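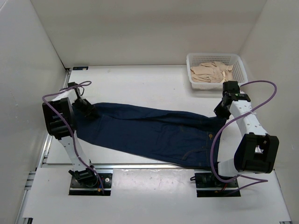 The Long Way to Fold a Pair of Jeans

I own 11 pairs of jeans, and until October every one of them lived on the chair in my bedroom. You know the chair. Mine has arms, so it holds more.

What got me to clear it was moving into a smaller place up in Grestcombe, where the closet is a curtain and a rod and the dresser has three drawers, one of which sticks. I called my friend Guðlaug Bergmann, who spent years running the denim floor at Hafstein and has folded more pants than I've had hot dinners, and asked her what I was doing wrong. "Are you folding them in the air?" she said. I was folding them in the air!

So, the first thing: lay them down. A table is best, a bed is okay (it's too soft, and you'll end up chasing wrinkles into the mattress). Stretch the jeans out lengthwise with the waistband at one end and the hems at the other, then pull gently from both ends. That little tug does more than my iron ever has. Run your palm down the seams while you're at it, and push the pockets flat from the outside, or you'll have a lump in the finished fold and you'll feel it every time the drawer closes.

Then one leg goes over the other, back pockets out. There's a pointy bit at the crotch that sticks out past the straight line of the leg, and Guðlaug tucks it in so you've got one long rectangle. I skipped this for years. Hem up to just short of the waistband, then fold in thirds, and it should stand up by itself on the table like a fat paperback. Stretchy pairs flop a bit. My black ones have never stood up for anybody.

I file them upright now, darkest at the back. I did buy a Gelik drawer divider, which is fine, though a shoebox with the lid off works just as well and I already had the shoebox.

Heavy raw denim is the exception. I have one stiff pair from Wernska that fights every crease you put in it, so that one hangs by the waistband behind the curtain, next to my coat. The chair is by the window these days. There's a sweater on it.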